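Questions about demonstrating the computer strip-down task, collected from operators at the Lestanton site. Last revised 7/14/24. Maintained by Hyun-seo Heo; corrections go to her directly.

The task is called Ravex in the session menu. It covers the removal of parts from a desktop tower lying on its side, and their placement in the grey fixture tray.

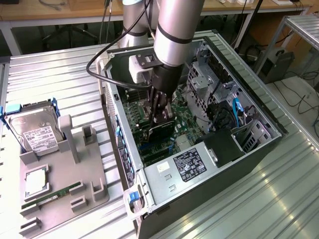
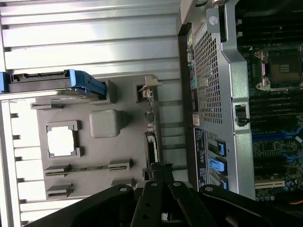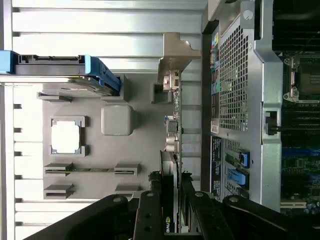 *Ravex task, open tower: table view (first) and two wrist views.*

## Before a session

### Which control mode should I use?

Remote control with the hand controller is the default. Hand guiding, where you hold the arm and move it yourself, is allowed only for recording approach poses. Your hands and forearms block the table view in that mode, and the recordings can't be used for the full task.

### Do I need to recalibrate at the start of each day?

Only if the gripper has been taken off, or if the pose check reports an error above 3 mm. The check is under Tools > Pose in Livov. It takes less than a minute.

### Does the tower have to be in exactly the same position every time?

No. Small shifts and rotations between demonstrations are wanted. Keep the tower flat on its side and keep all of the tray inside the table view. Don't put the tower so close to the far edge of the table that the wrist has to fold back on itself.

## During a demonstration

### Which camera should I watch?

Use the table view for large moves and the wrist view for the last part of the approach. In the table view the wrist and gripper can hide the contact point, particularly when the fingers are down inside the case. The wrist view shows both fingers at all times but gives poor depth. Most operators switch with the left pedal when the fingertips pass the rim of the case.

### How do I grip an expansion card?

Take it by its upper edge with the fingers square to the board. Close until the force bar turns amber, then stop. Pull straight up along the slot. If the card tilts, lower it, open, and grip again nearer the middle. Do not rock it from end to end: the model copies the rocking, and does it harder.

Release the slot catch first, as a separate step. A card pulled against a closed catch makes the whole demonstration void.

### Where does each part go?

The drive stands upright in its carrier at the top of the tray. The processor goes in the square recess and memory modules go in the long slots, one to a slot. Cards are not placed in the tray. Put them flat on the table on the side nearest the operator, clear of the arm's return path.

### Can I use the perforated metal grille as a reference when lining up?

You can, but don't rely on it. The fine holes produce a moiré pattern in the wrist view at some distances, and it moves as the arm moves. Blue latches and the edge of the socket bracket are better marks.

### I dropped a part. Do I stop?

If it landed on the table or in the tray and you can reach it without strain, pick it up and carry on. Mark the recording "recovered". Recoveries are useful in training and we have too few of them.

If it landed on the motherboard, stop. Press pause, wait for the brakes, and remove the part by hand. Mark the recording "void".

### The arm stopped by itself. What happened?

Usually the force limit. It is set to 37 N for this task and applies to any direction. The usual cause is a finger pressing on the case wall while you are looking at the other finger. Back out using the retract button. Do not clear the fault while the finger is still touching.

### How long should one demonstration take?

A single card removal normally takes 14 seconds once the catch is open. Slower is acceptable. Long pauses are not, so decide on the next move before you start recording. Pauses over 4 seconds are trimmed automatically, and the trim sometimes cuts into the motion that follows.

## After a session

### Who checks the recordings?

The Son script checks for missing video, clock drift and gaps in the joint data. It does not judge quality. A second operator replays each recording and accepts or rejects it. You can't review your own.

### My recording was rejected for "inconsistent order". What does that mean?

The parts came out in a different order from the one chosen in the menu. Any of the listed orders is fine, but the label must match. If you changed your mind partway through, edit the label before upload.

### Are recordings from the old fingers still used?

For approach motions, yes. For grips, no. They will be moved to the archive in September.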